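Arm's length: three weeks with the Verinau bench kit

It wants your whole table and most of a Thursday. After that it gets good.

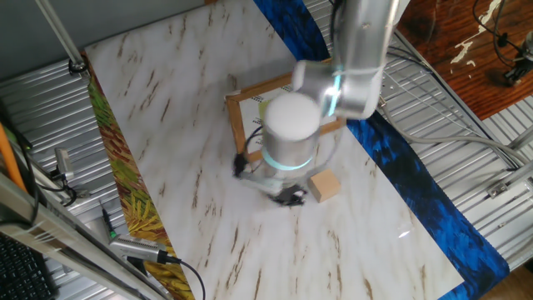
The Verinau arm at work over a marble-patterned tabletop, with a picture frame and a small wooden cube within reach.

First thing, the box. Heavy. Two people heavy, and the packing foam goes everywhere. Zenico sells the Verinau as a bench kit for small workshops and teaching labs: arm, gripper, clamps, software, a year of phone support. Price is $2,294 if you supply your own cameras, $2,634 with theirs. Get theirs. More on that later.

I had it in Landry for three weeks in October, in the back half of a shared workshop, and used it nearly every day. Pick this up, put it there, move it back. Dull stuff, which is what most buyers will be doing with it.

Setup. The quick-start card says an hour. Took me until lunch, and I started at 8. The clamps are fine, solid, no complaints. The cabling is a mess. Three cables that look alike and only one set of labels, and the labels fell off. By the end of day one I had black tape on everything. The calibration routine is better: you walk the arm through a set of points by hand, it beeps, you're done. Did it again in week two after somebody bumped the table and it went faster.

The teaching mode is the reason to buy this thing. Grab the arm, drag it through the job, press save. Small wooden blocks were easy from the first afternoon. Flat things, not so much. A picture frame lying down gives the fingers very little to get hold of, and the default approach comes in too high, so you end up nudging the height by hand untill it takes. There's a slider for that, buried two menus down. Why two menus down?

"We hear about the slider a lot," says Dinesh Lodhi, who runs product for Zenico. "It's moving. Next update." He wouldn't give me a date.

Light matters more than the manual lets on. I ran 107 pick attempts on the wooden cube one morning with the blinds open, and the misses bunched up when the sun got onto the table. Blinds down, much better. Patterned surfaces didn't bother it as much as I expected, glare did. Zenico's own cameras coped with this, the cheap webcam I tried first did not. Hence: get theirs.

Noise, low. You can take a phone call next to it. The gripper makes a little click on closing that I stopped hearing by day four.

For a second opinion I went to Yasaman Ebrahimi, who teaches an evening automation course in Bridunton and has had two of these kits since spring. Her students like the hand-teaching. She likes it less. "They save everything. Forty programs called test," she says. She'd trade the fancy start screen for folders. Same here. The file list is one long scroll with no search, and renaming anything means stopping the arm first.

Support was good. I rang three times, got a person each time, longest wait was the length of a coffee. One of them talked me through a dropped connection that was my own fault (loose plug).

Spare finger pads come in the box. Spare cables don't, and they should.

So who's it for? Teaching labs, yes. A small shop with one repetitive job and a bit of patience, probably yes. Anybody who needs it running by tomorrow moring, no. And if your table is shared, sort that out before it arrives, beacuse once the clamps are on you won't want to take them off.

Verinau bench kit, from Zenico. $2,294 without cameras, $2,634 with. Shipping extra.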